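Call for participants: sleep and low mood after shift work

Skendberg is looking for adults who work nights or rotating shifts to take part in a study of a new programme for poor sleep and low mood. The study is called Kukia. It opens for sign-up on 10 August 2026 and the first groups start in October.

Why we are doing this

People who work through the night often sleep badly on their days off as well, and many of them also report feeling flat, short-tempered or anxious. Treatment for sleep problems is usually planned around a person who goes to bed at the same time every evening. We want to find out whether a programme written with shift workers in mind is any easier to stick to, and whether mood changes along with sleep.

Who can take part

You may be able to join if you:
are aged 18 or over
have worked nights or rotating shifts for at least the past year
have had trouble falling asleep or staying asleep for three months or longer
have felt low or worried on most days in the past month
can read and speak English well enough to fill in questionnaires

You cannot join if you are having talking therapy at the moment, if you have been told you have sleep apnoea and it is not being treated, or if you have ever had a diagnosis of bipolar disorder or psychosis. If you take antidepressants you can still apply, as long as the dose has stayed the same for the past eight weeks. Please do not stop or change any medicine in order to take part.

What you will be asked to do

We will ring you first to go through some questions. If the study looks suitable, you will come to our Tan Road building for a first visit, where a researcher will explain everything again and ask you to sign a consent form. You will then be put by chance into one of 2 groups. One group starts the programme straight away. The other carries on as normal and is offered the same programme once the study has finished.
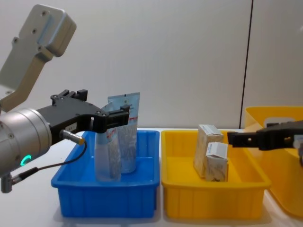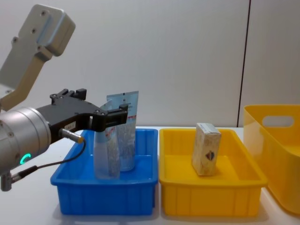 The programme is made up of six weekly sessions with a trained therapist, by video or by phone, whichever you prefer. Each lasts 30 minutes. Between sessions you will keep a short sleep diary using the Zureo app - there is a paper version if you would rather not use your phone. Both groups fill in questionnaires at the start, at the end of the six weeks and again three months later.

Risks and benefits

We cannot promise that the programme will help you. Some people feel more tired in the first couple of weeks while they change their sleep times, and you should not drive or use machinery if you feel drowsy. Some of the questions are about mood and may be upsetting. You can skip any question, and you can leave the study at any point without saying why.

Payment and travel

You will receive a shopping voucher after the last questionnaire. We will also pay back bus or train fares for your visit if you keep your tickets. There is step-free access, and evening appointments can be arranged.

Your information

Your answers are stored under a number and kept apart from your name. We will not contact your employer. We will only write to your GP if you agree, or if we are seriously worried about your safety.

How to apply

Ring the study line on extension 1228 through the Skendberg switchboard and ask for Panagiotis Gashi, or leave a message with your name, a phone number and a good time to call. Tell us if you will be asleep during the day and we will avoid those hours.

The study line is not a crisis service. If you need help urgently, contact your GP, NHS 111 or the emergency services.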